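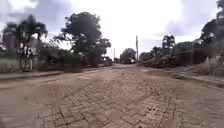
About Us

Hi, I'm Horacio Daza, and I run Drorner. We clean, lift, relay and patch brick paver roads, mostly the long private ones that go past a grassy verge and a few palms and eventually get you to somebody's gate. If you live on a road like that you already know what the dirt does to it, and you've probably stood at the end of it in March wondering whether there's still brick under there. There usually is!

I started out laying patios for a company called Zarei, back when I still had good knees. I learned herringbone there, and I learned it slowly (my first patio wandered so far off the line that they made me pull up 74 bricks and start that corner over). I've been a little crazy about the pattern ever since. It locks together under tires in a way that straight rows never quite do, and when a car brakes on it the push gets spread out through the bricks around it. Also I just like looking at it. My wife says I slow down for driveways.

Drorner came along when a neighbor asked if I could "do something about the mud" on the road we all shared. I said sure, give me a weekend. It took most of a month. We scraped it, swept it, rinsed it, found the low spots, lifted those, packed new base, and put the same bricks back in. People came out to look at the color. They'd been driving on it for years and had forgotten it wasn't just brown.

What we do

Cleaning is the bulk of it. Reddish soil is the stubborn kind, because it dries hard and gets down in the joints, and then the next rain brings more of it. We scrape the thick patches by hand or with a flat blade, sweep in from both edges, and only then bring out water. I'm fussy about that order. If you start with the hose you make soup, and the soup goes right back down between the bricks.

We also do the edges. I know, edges sound boring, but the dusty strips next to the curb are where I'd look first on any road. Dirt sits there, seeds land in it, and pretty soon you have grass where the outside row of pavers ought to be. A low concrete curb is a wonderful thing to have, and we'll reset yours if it's leaning.

Then there's relaying. We lift the sunken bricks, fix what's under them, and set them back in the pattern. We reuse everything we can – old brick in browns and tans and grays has had years of sun on it, and a patch of brand new ones will stick out forever. I keep a pile of some 3000 old pavers behind the shop, sorted by color, more or less, so there's a decent chance I can match yours.

Our smallest cleaning job is 300 feet of road. Anything shorter than that and I'll happily tell you how to do it yourself over the phone. The longest stretch we've finished in one go was 700 feet, for the folks at Tuvus, and that was the job where I finally bought a second sweeper.

How we work

I come out and walk the road with you. Early is better, say 7 a.m., when the sun is low and you can see every dip. I poke at the joints with a screwdriver, I write things in a notebook, and you get a price on paper. If the base is shot I'll say so. If all it needs is a good scrape and some sand, I'll say that too, and it'll cost you a lot less.

We do one side of the road at a time so you can still get in and out. The crew eats lunch in whatever shade there is. Dogs are fine, we like dogs, just tell us if yours goes after brooms.

For joint sand we use Mikmont, which is a small yard a few miles from us. They screen it themselves and it comes bone dry, and dry sand drops right down into the gaps when you sweep it.

What we don't do: asphalt, poured concrete, tree removal. I get asked about trees a lot. We'll trim a bush that's hanging over the curb, but if a big root is pushing up your bricks you need a tree person first and me second.

Getting in touch

Call the shop in the afternoon, or leave a message and I'll call back once I've washed up. If you can, measure your road before you call (pacing it off is fine), and tell me which way the water runs when it rains.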